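Dernmont to retire shared desk equipment at public library branches

Dernmont's library service will stop lending computer mice and keyboards at its 13 public terminals rooms from May, replacing the loan desks with fixed equipment at each workstation, according to a notice issued by the town's facilities office.

The change affects all three branches with staffed computer rooms: Jamley Road, Malabanan and the central building. Under the present arrangement, a visitor signs out a mouse at the counter, uses it for a session of up to two hours, and returns it before leaving. The item is then checked and wiped by staff before it goes back on the shelf.

Loan records for the last budget year show 918 items issued across the three branches under the accessories code. Of these, 602 were mice. The remainder were keyboards, headsets and card readers. Headsets and card readers will continue to be lent over the counter.

"The loan system was set up when the rooms had fewer terminals and longer opening hours," said Eulalia Garrido, who manages public computing for the service. "Staff time at the counter is now the limiting factor. A returned item waits for someone to inspect it, and at busy times the shelf runs out while there are free seats."

The wireless models now in circulation will be withdrawn in stages. Wired replacements will be fitted first at the central building, then at Malabanan and finally at Jamley Road, where the desks need new cable openings. Visitors may bring their own mouse if it connects by USB and needs no additional software.
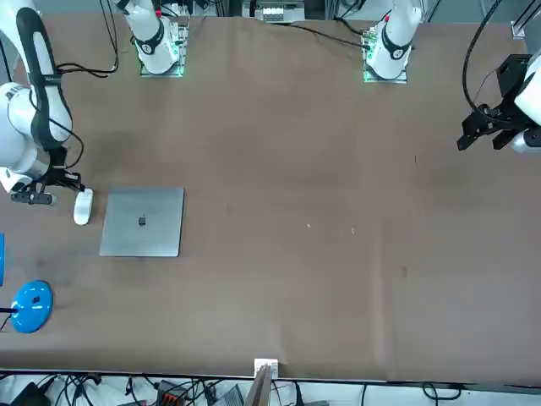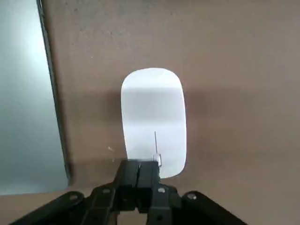

White computer mouse on a brown tabletop

The facilities office has not yet decided what to do with the withdrawn stock. One option is transfer to the adult education center on Fostulgate, where evening classes in spreadsheet use and bookkeeping share a single equipment cupboard with the language courses. Valentin Lacroix, the center's coordinator, said it would accept any units that hold a charge for a full class - the evening sessions run without a break.

Units that fail a basic check will go to the town's electronics recycling contract. Batteries will be removed beforehand where the casing allows it.

Not all users support the change. Josiane Tessier, a regular visitor to the Malabanan branch, submitted a written comment asking that several left-handed models be kept at the counter. The facilities office replied that the wired replacements are symmetrical and that the button order can be changed in the terminal settings. A printed guide to those settings will be placed at each desk.

Session length and booking rules stay the same. Rooms will close at noon on the Sunday before installation at each branch and reopen the next morning. Bookings already made for the affected hours will be moved to another branch on request at the counter.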